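Bimla Vishwakarma joins Merkby as finance chief
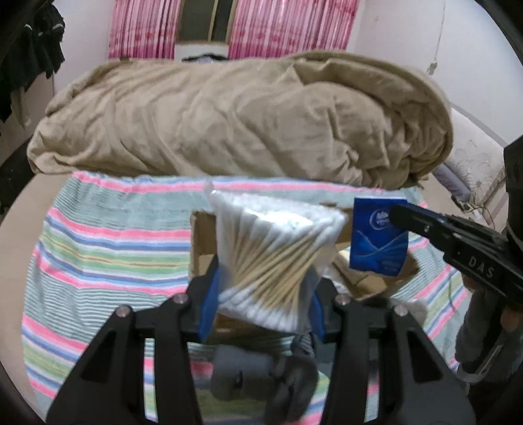

Cotton swabs in a clear plastic bag.

Quick one before the March numbers go out – Bimla Vishwakarma is our new Chief Financial Officer. Comes over from Radineo, 14 years there, last four running finance and investor relations. Before that, audit at Biswas.

She'll look after treasury, tax and the Brenutine integration, wich adds about 3,000 staff to payroll. Reports to the CEO. Budget sign-offs go to her from now on, old form still works untill month end.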